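Reading Live Score Pages
Course handout, week 6 (Tuesday group)

What this session covers

Most of you have followed a soccer match on a live score page at some point. The page gives a score, a minute, a few icons for cards and substitutions, and often a bar showing possession or "pressure." It looks like a window onto the match. This handout asks how much of it deserves to be believed, and by whom.

Bring your log sheet from last week. If you missed last week, pick any finished league match and copy out its event list by hand before you come.

1. What "live" means

A goal has to be seen by a person or a system, entered, checked (sometimes), sent out, and drawn on your screen. Each step takes time. The page rarely says how much. In our practice set, which covers 238 matches from the made-for-teaching Brollmont league file, the delay between the ball crossing the line and the score changing was all over the place, even within a single match. I would not quote an average from it. An average tells you nothing about the one goal you care about.

Note also that the clock on many pages is not connected to the referee's watch. Somebody presses start, and the page counts up by itself. When the clock says 67' and the goal is listed at 66', the two numbers may come from different places. Check whether the minute is rounded up, too. A goal after 17 seconds is normally listed in minute 1, and some home-built tables list it in minute 0.

2. Where the events come from

There are three usual sources: a person at the ground, a person watching a video feed, and another website. The third is more common than the pages like to admit. If two pages agree, ask whether you have two witnesses or one witness and a copy. Shared mistakes are the best clue. When the same misspelled substitute shows up on both pages, you are looking at one source.

Exercise: compare the Trirano and Casico tables for the same round. Mark every place they differ. Then mark every place where both are wrong against the match report. The second list is harder to make and worth more marks.

3. Possession and pressure bars

I am not a fan. Possession can be measured by time on the ball or by share of passes, and the two can disagree for the same match. A page that prints 58% without telling you which one it used has told you very little. Pressure bars are worse. They are usually a weighted mix of shots, corners and "dangerous attacks," and the weights are not printed. What counts as dangerous? Try writing a definition that two people in your group will apply the same way to ten minutes of play. Most groups can't get past a cross from deep.

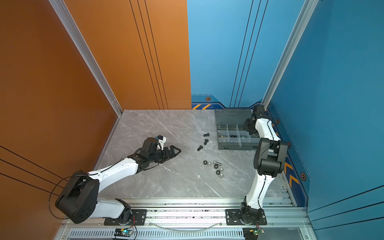
4. Head-to-head tables

The box under the live score will tell you that the home side has won four of the last five meetings. Before you lean on that, look at the dates. Five meetings may stretch across several seasons, two coaches and a nearly complete change of players. Friendlies are sometimes mixed in with league games. So are cup ties settled on penalties, which some tables list as draws and others as wins.

The Lambert file has 1749 matches in it and still gives fewer than ten meetings for many pairs of clubs. A big file does not give you a big sample for the question you happen to be asking. This comes up every term in the written work and it will cost you points.

5. Corrections

Goals get taken away, scorers get changed, a yellow card moves from one player to another after the match. Good pages log these changes. Many simply overwrite the old entry. If you need to know what a page said at a given moment, save it at that moment. Going back the next day shows you the next day's page.

Local time deserves a word here. A kickoff shown at 7:00 p.m. on your phone may be 6:00 p.m. on a classmate's. Write down the time zone in your log, every time.

For next week

Write roughly 800 words on one live score page of your choice. Say what it claims, what it leaves out, and which of its numbers you could check yourself. Attach the log. Praise for the design of the page is not needed.

Do not use a match you have money on.

Reading: sections 2 and 3 of the course pack. Skip the part on betting odds, we get to it in March.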